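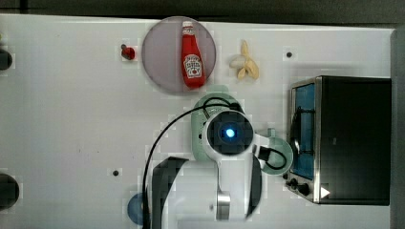
Comparing two grippers on the same arm only tells you something if the table stays the same between runs. Pick the layout first and leave it alone until both grippers have been through it. A mix of shapes works better than a row of blocks. The ketchup bottle lying on the pink plate is a good test item because the fingers have to close on it without pushing the plate, and the peeled banana next to the toaster oven shows quickly whether your closing force is set too high. Keep a clear stretch of table as well, so you have somewhere to place things.

What you need: the arm, the Jollport two-finger gripper, the Perker gripper, a 3 mm hex key and a marker.

1. Mark the table at the base of each object.

2. Mount the Jollport. Tighten the screws in a cross pattern.

3. Route the cable with enough slack for a full turn of the wrist. Turn the wrist by hand both ways before you power up.

4. Set the tool weight in the controller. If you skip this, the arm sags a little and you will blame the gripper.

5. Run 10 practice picks and throw those results out.

6. Run the real set at one speed. Log every pick as held, slipped or missed.

7. Swap to the Perker, reset the tool weight and repeat from step 3.

Inès Pichon ran both sets for us in October. Out of 214 picks with the Jollport, 191 were held. Her Perker log uses an older sheet with no column for slips, so we are redoing that set before posting it.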